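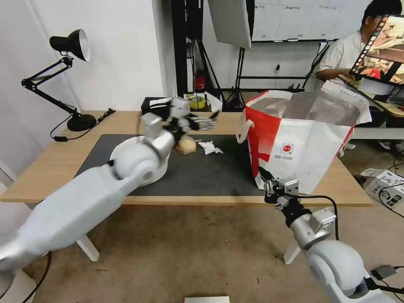 I used to be dreadful at takeaway. Ordering it I could manage, but the bit afterwards, where you get everything home and tip it onto the table, always ended with me eating out of a plastic tub over the sink. Then I spent a wet March in Irklow, in a flat 14 steps above a seafood counter called Macedo, and I had to learn.

The bag matters more than you'd think. A big one with a lining keeps supper hot up the stairs, and it stands upright on the table by itself, so you can leave it there and take things out as you want them. I've got a red and white one I'm fond of, with a loop handle and a little round red logo, and I must have folded and unfolded it 154 times by now.

Next comes the bowl. Plain, white, round, and wider than seems sensible – anything red and shiny looks twice as good in it. Put a dark mat underneath and you've more or less laid the table. Mine came from Sullero and it wipes clean in seconds, which is handy when there's crayfish about!

And bread, always bread. A soft pale roll is what I want with shellfish, kept in its own knotted bag until the last minute (I've eaten enough stale ones). Macedo sold theirs at the counter after 7 in the evening, and I was usually down there by five past.

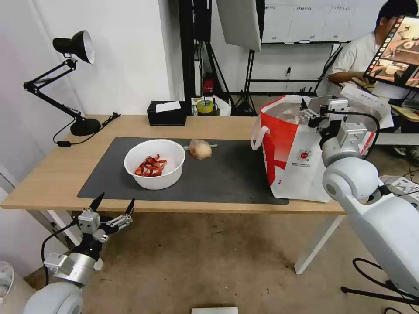 Should the bread go in the same bowl as the shellfish?

Keep it out on the side, because it goes soggy at the bottom and you'll want it dry for mopping up later.

Napkins I buy in boxes of 1,000 now. It sounds mad, but a heap of crayfish gets through them at a frightening rate, and the rest live happily under the stairs next to the hoover.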